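**Re: Tossing out plastic dishes before the move -- worth it?**

**jsandhu_35**
We're downsizing in August and my partner wants to pitch all the plastic dishes and start over with enamel. I say plastic is fine for camping and for the kids. We have maybe two boxes of it. What did the rest of you do?

**Mateja V.**
Got rid of all ours when we left the house on Bélanger. Plastic holds smells, especially anything that's had tomato sauce or juice sitting in it. I don't miss it.

**rbeaudoin**
Keep the cups, lose the plates. Plates get knife marks and go cloudy. Cups last for years if you wash them by hand. I paid $4 for a set at a church sale and my grandkids still use them.

**Mateja V.**
By hand is the problem. Ours went in the dishwasher like everything else and the colour was gone in a year.

**L. Campbell**
Top rack only. I disagree about enamel, too. It chips the first time you drop it on a rock, then it rusts. We spent $140 on enamel mugs and plates and half of it is in the shed now.

**jsandhu_35**
That's more than I wanted to hear, but thanks. Is there a shape of cup that packs better? The ones with handles take up a whole box.

**rbeaudoin**
Plain tapered ones, no handle. They go inside each other and you can wrap a tea towel around the stack.

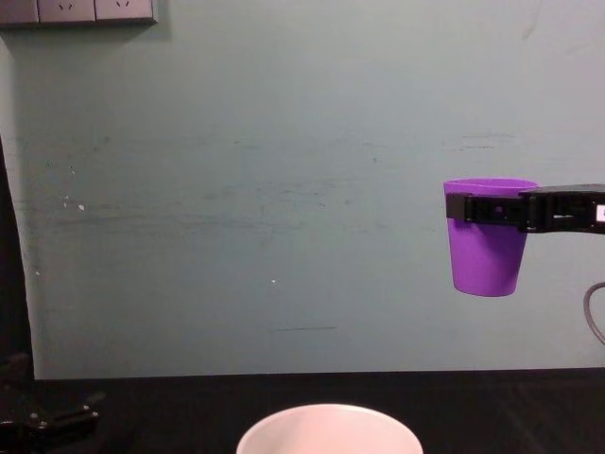
**Category: Kitchen & Dining > Drinkware**

**aaliyah_l**
Purple tumbler, wider at the mouth, no handle. I'd go with that shape, same as Rhonda says. Put a bit of paper between each one or they stick.

**L. Campbell**
Never needed paper. Twist and pull.

**Mateja V.**
Still say donate them. You'll pay the movers for every box.

**jsandhu_35**
We're doing it ourselves with a borrowed trailer, so one more box is no big deal. Keeping the cups, plates are going -- will ask about the enamel again once we've unpacked.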